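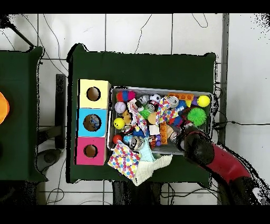 Cans, balls, toy bricks and cloths in a mixed tray at our Plovdale shop.

About Prernau

Prernau is an independent test shop for robot grippers, arms, cameras and controllers. We are based in Plovdale. Companies send us equipment they are thinking of buying, or equipment they have built and are getting ready to sell, and we run it on the same jobs under the same conditions and write down what it did.

We don't make or sell hardware, and we don't take a commission from anyone who does. Our income comes from test fees. The fee is the same whether the report is good news or bad.

How we started

Yhon Paucar opened the shop after several years of installing pick-and-place cells for small warehouses. He kept seeing the same problem. A gripper would be chosen from a data sheet, tried on a few clean boxes, and then put to work on bags, cloth and dented cans. The data sheet had payload and stroke. It had nothing on what happens when a finger tip catches a fold of fabric and lifts everything on top of it.

His first customer was a returns center that wanted to choose between two sets of fingers for the same arm. That job took 700 picks and a lot of handwritten notes. Most of our current forms come from those notes.

Tymofii Nazarenko joined the following July to take over controllers and cameras. He wrote Puneo, the logging program we still use. It stores the camera views and the arm's own readings on one clock, so that a slip can be matched to the force and position at that moment.

What we test

Our basic job is the mixed bin. It is filled with items that differ in weight, stiffness and surface: fuzzy balls, spiky rubber toys, toy bricks, drink cans, crumpled plastic, towels and printed cloths. The items touch and overlap. Some are easy on their own and hard in a pile.

A standard run is 100 attempts. We record whether the item was lifted, whether anything else came up with it, whether it was dropped on the way, and whether it ended up in the right place. If a run stops for more than 60 seconds and needs a person to step in, we log that as a stop and count it separately from a missed pick.
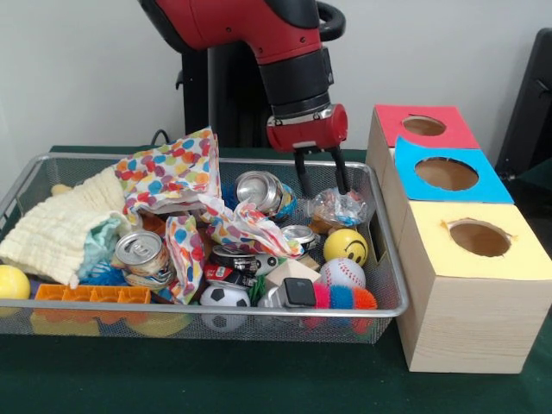 Thin plastic gets its own page in the report. A clear bag is hard for many depth cameras to read, and a two-finger gripper can close on the loose part of a bag without getting hold of what's inside. We ask customers to tell us in advance how much of their stock is bagged. If the answer is none, we can leave bags out, but the report will say so.

Placing is scored too. The usual targets are boxes with round holes in the top, and a pick that ends on the rim of the hole is a miss. Customers can send their own totes or chutes if they prefer.

Comparing two products

When two grippers are compared, we keep the arm, camera, controller and speed settings fixed and change only the gripper. When two controllers are compared, the gripper stays the same. It sounds obvious, but many of the comparisons sent to us have changed several things at once, and it's hard to learn much from them.

Bins are packed using what we call the Aaltonen list, a written loading order named after the street we were on before we moved. It controls what goes in and in what order. It does not control exactly how a cloth lands, and we don't try to.

Reports and visits

Reports go out within 15 working days of the last run. You get the counts, the Puneo logs, all video, and a plain written summary. Failed picks are included. We keep a copy of everything for you and do not share it with other customers.

Customers may sit in on their own tests. Please arrange this with Yhon before shipping. Questions about controller wiring, camera mounts or log formats should go to Tymofii. Equipment is received at the side door in Plovdale until 4 p.m.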